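Week 6: The phone, handled

Right, notes from the second half of term. I've typed these up from what I said in the room plus what I meant to say and forgot, so if you were there and some of it looks new, it is. Bring the printed version to the seminar and scribble on it.

We left off last time with Neville Crabtree's chapter on pocket objects. Keys, coins, a comb, a hanky. His point is that we learn a thing's weight and edges long before we have words for it, and I think he's right about keys. I'm less sure he's right about phones, and that's what this week is about.

Have a go at the warm-up before you read on. Put your phone on the table, screen up, and pick it up as you normally would. Now put it back and do it again slowly. Most of you will find that you don't lift it straight off the table at all. You slide it, or tip up one long edge with a fingertip, and then your thumb comes over the top. It's a flat slab with very little to get hold of (a mug is a doddle by comparison!) and we've all worked out our own little trick for it. Sumeya Ejigu calls this "the pry" in her essay, and I've pinched the word for the rest of these notes.

Then there's the second hand. We pass the phone across, we steady a corner while we wipe the glass, we hold it up for somebody else to look at. Ejigu spent February sitting in the Manora cafe writing down every time a customer touched a phone, and she ended up with 1,629 touches in her notebook, which must have been murder on the wrist. She sorts them into 6 kinds. You don't need to learn the list, but do know the difference between a carrying grip and a showing grip. Carrying is low and closed, with the fingers wrapped round the back. Showing is upright and held by the edges, so the screen stays clear for whoever's looking.

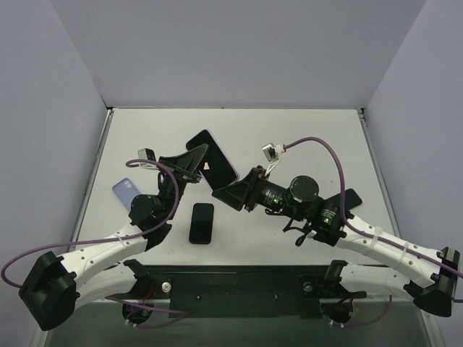
Fig. 2. Phone held upright at an angle, with a second contact at the lower corner.

Look at where the corner is met in Fig. 2 and compare it with your own sketches from the warm-up. Corners matter more than you'd think. Push on the middle of a long edge and the phone mostly wants to shift sideways. Push on a corner and it wants to turn. Try it with the phone lying on a tea towel first, please -- I don't want any cracked screens on my conscience.

A word on the dark screen. Vinzenz Egger argues that a phone with its screen off goes back to being a plain object, like a tile or a bar of chocolate, and that we handle it more roughly as a result. I half agree. Ayana Araya had a good answer to this in class, which was that she's far more careful with hers when it's off, as that's when it's about to go in a bag with her keys. Have a think about which of them you side with.

Reading for next time: Egger, the first two sections only (the third is heavy going and we'll do it together). Amanuel Araya's short piece on the Murby handset is optional but great fun, and there's a copy in the Palacios room on the shelf by the door.

To hand in: up to 100 words on one grip you use without thinking, plus a sketch. The sketch can be awful. Mine always are. Pencil's fine, and put your name on the back.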